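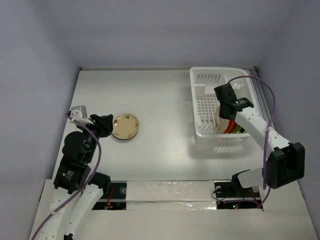 Chapter 14
Choosing a Two-Armed Bench Kit

If you have ever stood at a kitchen sink with a sponge in one hand and a plate in the other, you already know a good deal about what this chapter has to teach. Most of us learned to handle dishes so long ago that we have forgotten there was anything to learn. A plate wants to be held by its rim. It has to be turned on its edge before it will go into a rack, and the slot it goes into is only a little wider than the plate is thick. Ask a pair of small robot arms to do the same job and every one of those facts comes back as a problem somebody has to solve.

In earlier chapters we looked at arms one at a time, and mostly on paper. Now we are going shopping, so to speak. Suppose that your school or workshop has decided to buy a bench kit with two arms, and that the job of reading the brochures has landed on your desk (it usually lands on the desk of whoever showed the most interest!). We will follow one product, the Hutullow Twin Bench, from its sales sheet through to a working review, and we will hold it up now and then against its closest rival, the Gralcombe Pair.

The Hutullow kit is sold at $2187, and the box holds 348 parts if you count every screw, as the packing list does. The arms are built from white links full of holes, with black motor housings at the joints and a black gripper on the end. Those holes are worth a second look. They make it easy to bolt on a bracket or move a part, and a buyer who likes to tinker may care about that more than anything else on the sheet.

We will use the dish rack task all the way through. A slotted rack stands toward the back of the table, with plates of different colors upright in it, while a round beige dish lies flat on the white surface nearer the other arm. The two halves of the work are quite different in kind. Reaching into a rack is a matter of tight spaces and neighbors you would like not to bump. Getting hold of something flat, with only a slightly raised rim to help you, is a matter of fingertips, and I would ask you to try it yourself with a saucer and two fingers before reading on.

By the end of the chapter you should be able to:

read a sales sheet and mark which claims can be tested on a bench
set up the rack task and score 16 trials in the same way each time
compare the reach of two arms that share one table
write a one-page review that a buyer could use

Before you begin

You will need the scoring table from Chapter 12 and a plate or saucer you don't mind dropping. Section 14.1 starts with the Hutullow sales sheet, so keep a pencil handy and underline freely.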